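Containers for Drinking Water at a Shared Study Table
Project report, Materials in Daily Use
Author: Tamás Rácz
Section: Flurnden workshop group

1. Purpose

The study room in the Flurnden building has one long table with a glossy white top. Students keep water there through the day. Spills are common, and small amounts of clear water are hard to see on a white surface. The project compared three types of container (a single-use plastic bottle, an open mug and a lidded glass jar) for everyday use at this table. The questions were how easily each one is filled and poured, how easily the water level can be read, and how well each one suits a table shared with notebooks and paper.

2. Containers

All containers were transparent. Opaque cups were left out of the comparison, as the level cannot be checked from the side. The bottle was a commercial one. Its label and neck ring were left in place, as most users do not remove them.

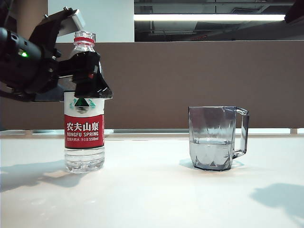 Figure 1. Nongfu Spring bottle, 550 ml, cap off, and smoky gray-blue mug with water.

The label covers the middle of the bottle, so the level can be read only at the shoulder and near the base. In the middle range the user has to lift the bottle and judge by weight. The ridges in the base also bend the light, and the last part of the water is harder to judge than expected.

The mug has no such problem. The tint is weak enough that the water line shows from a normal sitting position. It was placed well away from the bottle in all trials, so that a knock to one would not reach the other.

3. Procedure

Each trial used 200 ml of tap water, measured in a kitchen jug. The water was poured from the bottle into the mug with one hand, with the other hand resting on the table. The pour was then repeated from the jar. Two people took turns, and each pour was done 2 times by each person. Drops on the table were wiped up with a dry paper towel, and the towel was checked by eye. No scale fine enough to weigh single drops was available.

The trials were run in April, in the afternoon, with the ceiling lights on. Clevon table mats were tried first and then dropped from the procedure. The mats soaked up the drops before they could be seen.

4. Results

The bottle gave the narrowest stream. Most of its drops came at the end of the pour, when the bottle was turned upright too slowly. A full bottle was also easy to squeeze by accident, and this pushed water out before the mug was in position.

The jar was slower to use. The lid has to come off first and needs a place on the table, and its inner side is often wet. 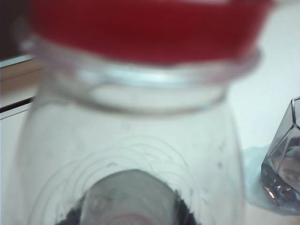 The thick rim is comfortable to hold but poor for pouring. Water tends to follow the outside of the glass down to the shoulder. The raised pattern gives the fingers some grip, although it also makes the level harder to read from the front. Turning the jar did not help enough to matter.

With the lid closed, the jar is the better choice for storage next to paper. With the lid off, it has no advantage over the mug — it is heavier to lift and harder to drink from.

5. Questionnaire

A short form was posted on the Vida notice page. Of the students who replied, 85 percent said that they normally keep an open container on the table. The form did not ask whether the container was a bottle or a cup, and this should be corrected if the form is used again. The replies are kept in the Cliltness project folder.

6. Limits

Only one container of each type was tested. Bottle walls differ in stiffness between brands, and the squeezing problem may be smaller with a firmer bottle. Both people who poured were right-handed. Hot drinks were not included.

7. Recommendation

Use the mug for drinking and keep the supply in a closed container toward the back of the table. Jar lids should be set down with the inner side up. A jar with a thinner rim or a small spout should be added to the next round of trials, using the same 200 ml pour.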